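Notebook, Cindale workshop. Sunday, late afternoon, July

Glaze adhesive again. I said last time I was finished with it, and I would like the record to show I believed myself.

Started with the Malhotra two-part on the broken saucer pile. The leaflet gives a working time of 10 minutes. At 4 minutes mine had the texture of old caramel, and by the time I had lined up the second shard the first had set at an angle its maker would not have cared for. The room was warm, I grant it that. Scraped it back and tried again with the pot of resin standing in cold water. Better. Got three good joins and one that will need a file and some forgiveness.

Clamping remains a comedy. The rubber bands slide toward whichever end is narrower, and the tape lets go as soon as I turn my back to find more tape. Ended up standing the pieces in a tray of dry rice, which held them perfectly and then got into the joins. Next time sand, or the rice in a bag like a sensible person would do.

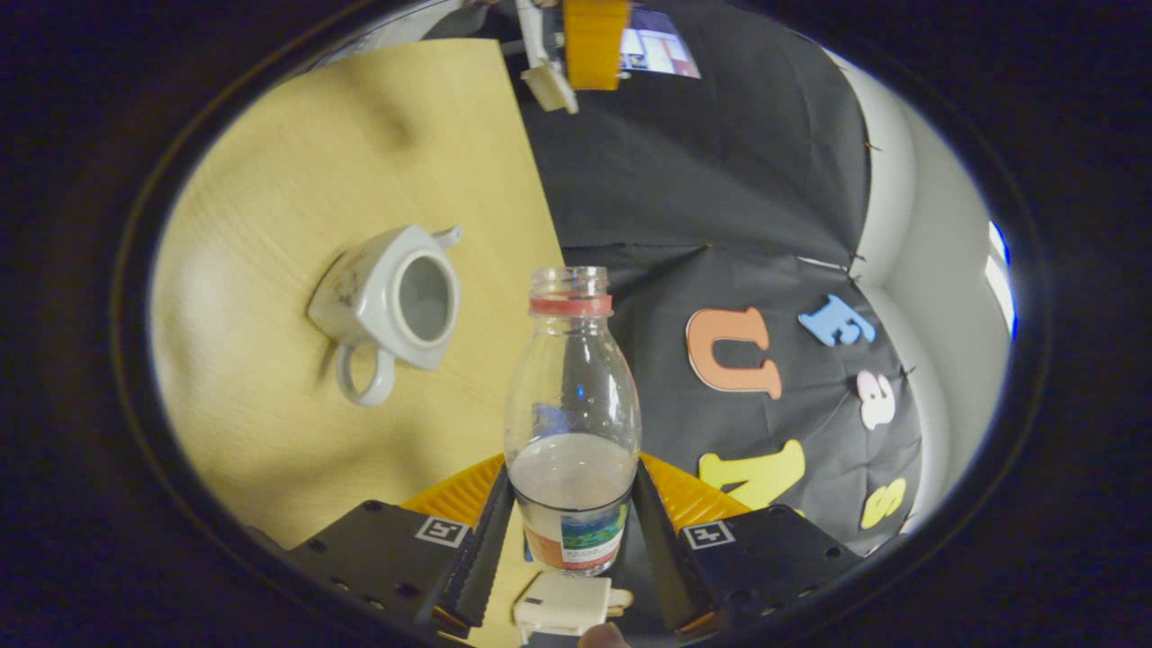
The Urel filler is a different story. It goes on like butter and sands like a sidewalk. I gave one edge 55 strokes with the fine paper and all I removed was a fingerprint, mine. The coarse paper did shift it, along with some glaze I was hoping to keep. Whoever uses it next: wipe off the extra before it cures. I have now written this in the notebook twice, and the earlier note is also in my handwriting.

Color match: no luck. Mixed white with a touch of gray, then a touch of yellow, then too much yellow. It looked fine under the bench lamp and like a bad tooth at the window. Keep the Nolbridge pigments away from the lamp and mix by daylight only.

To do: order more mixing sticks (I am down to chopsticks). Check the saucer joins in the morning before touching anything. Get the rice out of the drawer.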